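Print | E-mail

Wood Glue and the Patience It Requires

17 Sep 2021

Most failed glue joints fail at the surface. Consuelo Segura, who runs the repair bench at Idahosa, planes both edges within two hours of assembly and wipes off the dust dry.
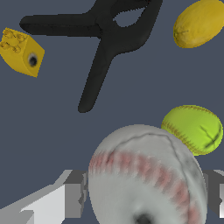 Clamping pressure closes the gap and holds it closed while water leaves the glue line. Softwoods need about 100 pounds per square inch; dense hardwoods need 200. A black plastic spring clamp, with its rounded arms and thick handle, is fine for edging and small trim. Wide panels call for bars.

Too much pressure on a thin spread starves the joint. A row of small beads along the seam indicates enough glue.
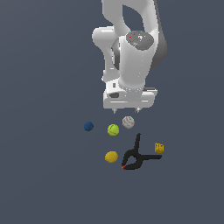
Open time shortens in warm shops. In May, Segura switches to a slower formula and glues up in stages.

Begoña Sarmiento restores chairs in Roment and prefers hide glue, which releases with heat and moisture.
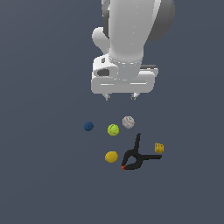 Hide glue grips as it cools, so parts must be aligned quickly. Sarmiento rehearses each assembly without glue. Round parts roll and need cradles; a cylindrical section like the one on the white arm would sit well in a V-block. She leaves chair frames clamped for nine hours.

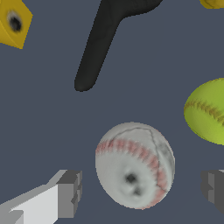 Image: Hostotance

Squeeze-out is best removed with a scraper once it turns rubbery.

Print | E-mail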